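Flarkport Customer Support
Ticket 811: Mixed order returned for repacking
Status: Pending customer reply
Assigned to: Eduard Paulík
Location: Treltlow packing room, table 2

Issue reported
The customer, Doležal, advised that the outer carton for order line 17 arrived crushed at one corner and requested that the contents be checked and repacked before onward shipment to Sultiswood.

Action taken
1. The outer carton was discarded and the contents were placed on the packing table.
2. The shoeboxes, plush toys and candies were compared with the packing list. No items were recorded as missing.
3. A replacement carton, size 40, was requested from stores in April and has been received.

Outstanding
The packing list does not state which item is to be placed in the light-blue shoebox. The customer has been asked to confirm. Until a reply is received, the box will remain open and the bagged goods will not be combined.

Attachment 1 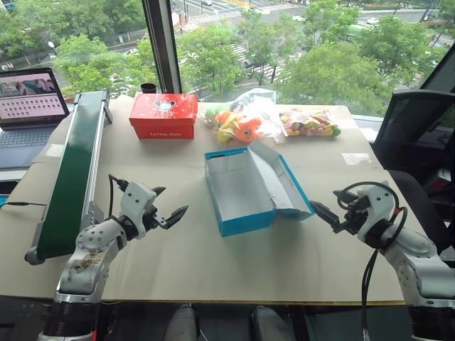
Ticket 811, contents on table: red shoebox marked "fantasy shoes," light-blue shoebox, bagged plush toys and candies.

Next step
On confirmation, Treltlow will close the light-blue box, pack the full order and issue a new label. Replies should quote the ticket number.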